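Tuesday club, and a rack that won't stay put

I promised myself I'd write more often this year, and then May went by in a blur of marking and school fairs, so forgive me if this is a bit of a catch-up. The robotics club at Gandstead is still going, still noisy, and still eating more biscuits than I can carry up from the car.

Our summer project is a simulated house. Elaine Furtado (who teaches the older group and is far more patient than I am) suggested we do it all in software this term, and I was doubtful at first – I like things you can drop on your foot. But the children took to it straight away! They've named their robot Neves, and they argue about it as if it were a family dog.

The task sounds simple enough. Neves has two arms, and it has to pick up a wire rack and bring it to the worktop without knocking anything over. Consuelo Tlapale wrote the scoring, and she's strict: you lose points for every bump, and the best run so far is 239 out of a possible 408. The pair who managed it were unbearable for a week, bless them.

Most of our trouble has been with the view. The robot sees everything on a slant when it leans, and a couple of the younger ones got quite giddy trying to steer by it. We've talked a lot about which way is up, and I've learnt as much as they have.

Both grippers open over the green marble, with the rack still sitting on the stone basin off to the left: 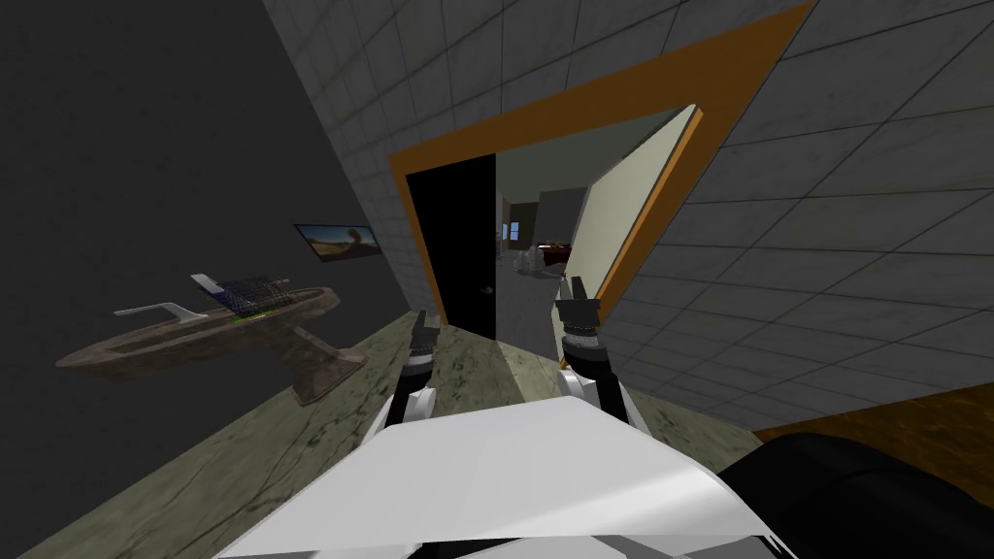

What we're doing next

Elaine wants to try the orange doorway, and I've said yes, though I'd like the arms sorted first. We have 23 children signed up for the holiday sessions and only 20 chairs, so if anyone local has a few folding ones going spare, do drop me a line. I'll bring the biscuits.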